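Magazine > People > Small Shops

Home Stories Recipes Letters Subscribe

Last updated: 21 July 2021

The woman who has been pulling coffee on the corner of Vitale Street for most of her grown life asked me, before we sat down, whether I would mind not using her name. She isn't hiding from anyone. She just thinks the shop ought to have the attention, and she said that when people read a name in print they go looking for the person and forget to order anything. So I agreed, and she went off to get us something to drink, and it took her a good ten minutes to come back because she stopped to talk at every table on the way.

The shop is called Moritz, after the street it used to be on, two moves ago. It has 20 seats if you count the bench under the window, and she does count the bench, though she admits it is hard on the back. She opened it with a loan from an aunt and a secondhand machine that leaked from the day it came through the door.

"I didn't know a thing," she told me, settling in at last. "I knew I liked coffee and I knew I liked company. I thought that was a business plan. My aunt thought so too, bless her, and she was the one with the money."

I asked what she remembered about that first winter, and she put her cup down to think about it properly. It was February, she said, and the heating was broken, and the regulars (there were four or five of them then) drank with their gloves on. One man brought his own blanket and left it on the hook overnight, and by spring there were several blankets on the hook and she was taking them all home to wash. "I've never been so tired or so happy. I'd go home smelling of wool and coffee grounds and sit in the bath until it went cold." 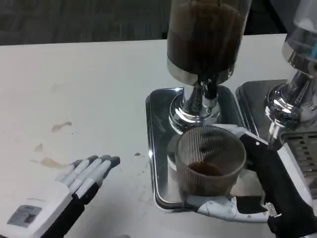
She learned the work slowly, and mostly by getting it wrong. Her grind was too fine for months. She would watch the cup fill a drop at a time and tell herself this was what good coffee looked like, until a customer who had grown up over a café in Bendach leaned across the counter and asked, very kindly, whether she had ever tried turning the dial the other way.

"I was mortified. I said of course I had. Then the minute she left I turned the dial the other way, and there it was! It tasted like something. I went around the room giving it out free. I must have given away 40 little cups that afternoon and I'd have given away more if the milk had held out."

She still goes by taste, and she is patient with people who go by numbers. The younger staff weigh everything, and she lets them, and she has noticed that their coffee is more even than hers from one day to the next. She says her own is better on a good morning and worse on a bad one, and that she can tell which it's going to be by how she slept.

We talked for a long while about beans. She has bought from the same small roaster, Fasteo, for as long as there has been one, and she is loyal to them in the way other people are loyal to a ball team, grumbling included. There was a summer when they changed their dark roast and she wouldn't speak to them for three weeks. She kept buying it, mind you. She just sent a nephew to pick up the bags.

"They'd made it smoother," she said, as if that explained everything. "My people don't come in here for smooth. They've got jobs to go to."

The old roast came back in the fall. She believes her silence did it. I called the roaster later on and the gentleman who answered said they'd had trouble with a supplier that year, but he asked me to let her go on believing it, and I expect she'll forgive us both when she reads this.
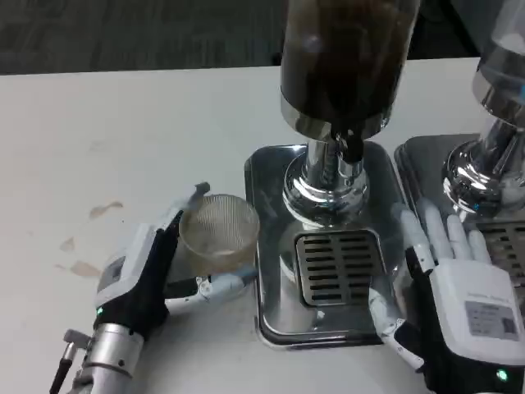
Coffee in the hopper and a clear glass cup on hand.

What I most wanted to ask about was the ledger. You may have heard of it if you live on that side of town. It's a big green book kept under the register, and anyone who is short of money can have a coffee written down in it, and anyone who is feeling flush can pay off a line or two without knowing whose it was. She started it when a student came in during exams with nothing but a bus token, and she has kept it going ever since.

"I don't look at who," she said. "I write the date and what they had. When it's paid I draw a line through it." On the day I visited, the last entry was number 1282. I asked how many of those were still open and she fetched the book and ran her finger down the pages, licking her thumb at each turn the way my grandmother did. There were a few near the back. One, from years ago, was for a hot chocolate and two slices of lemon cake, and she has never wanted anyone to pay it off. She wouldn't tell me why, and she closed the book rather quickly, so I asked about the cake instead.

The lemon cake is her mother's and it has caused her no end of bother. She bakes it at home in a pan that holds far too much, carries it over on her lap in the car, and it is gone before noon. People have offered her money for the recipe. Somebody once offered her 300 dollars, and she was tempted, what with the roof at the time. In the end she wrote it out on a napkin and gave it to him for nothing, with one of the eggs left out.

"Well, he was pushy," she said. "And he came back a month later and said it was delicious! So now I wonder about that egg."

Does she think of stopping? Her knees do, she says. Her daughter has a good career in another city and no wish to get up at five, and that's fine, that's what all the getting up at five was for. There's a young couple who work the weekends and who have started moving the chairs around when they think she isn't looking. She moves them back. Last week, though, she left two of them where they'd been put, by the radiator, and she found she rather liked to sit there.

She was due back behind the counter by then. A line had formed, and an older fellow at the front of it was pretending not to be in a hurry. She patted my arm and told me to finish the cake, and to take the bench on my way out if I wanted the sun.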